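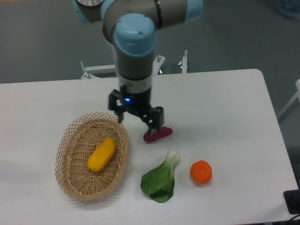
Last changed: 3 August 2019

These are the questions which readers send most often about the actress and singer Elīna Urbonaitė. I answer only with what she told in interviews or what was printed in the program of her shows. If I do not know, I write that I do not know.

## Who is Elīna Urbonaitė?

She is an actress, known mostly for the role of the younger sister in the television series *Altthorpe*. Before this she sang in the group Humura, which made one album and then stopped.

## How old is she?

She is 38. Several websites write a different age, and I think they copied it one from another. She corrected it herself on the radio in May.

## Is she married?

She was never confirmed to be married. The ring that people noticed in the second season of *Altthorpe* belongs to the costume. When a journalist asked her about a husband, she answered that she likes to speak about work, and the conversation went to another topic.

## Is she together with her co-star from *Greco*?

This is the question I get the most. They played a couple in the film *Greco*, and after the premiere they were seen at the same dinner. The rest of the team was also at this dinner. Neither of them said that there is a relationship, so I cannot say it for them. Please do not send me photos taken through restaurant windows, I will not put them on the page.
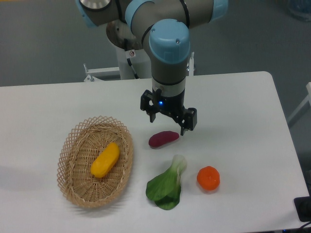
*Gray arm with light blue caps, open black gripper and a dark red sweet potato on a white table*

## Does she have children?

She has not spoken about it in public. I do not collect information about family members of any actor, also not when it is easy to find.

## Why did she leave Humura?

In her own words, the tours were too long and she slept badly. There was a rumor about a fight over money with the other singer, but both of them denied it. The two still greet each other on birthdays, and the other singer came to the opening night of her play.

## Which play was it?

The play is called *Harnex*. It has only 3 actors and no interval. It was performed 16 times in a small theater with 400 seats. I saw it once, from the last row, and I could hear every word very well. No recording was sold.

## Will there be a new season of *Altthorpe*?

The producers have not announced it. She said that she would gladly come back "if the sister gets something better to do than cry in the kitchen."
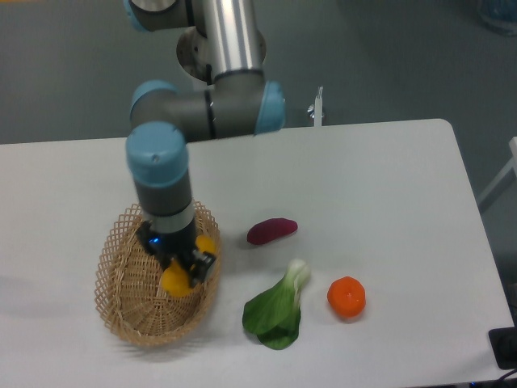

*White table with a rounded corner, and the arm reaching down to its left part*

## Does she have an official account?

She has no account with her name. All the profiles with her picture are made by fans, and some by people who ask for money. She does not write private messages to anybody, so please do not pay for a "fan card."

## Can I send her a letter?

Yes, through the theater. Put a second envelope inside with your address and a stamp on it if you wish a signed card. I waited a long time for mine. I cannot forward letters or gifts.

## I found a mistake. What should I do?

Write to me with the name of the interview or magazine where you read the correct thing. Small language mistakes you can also report, English is my third language and I am thankful for this.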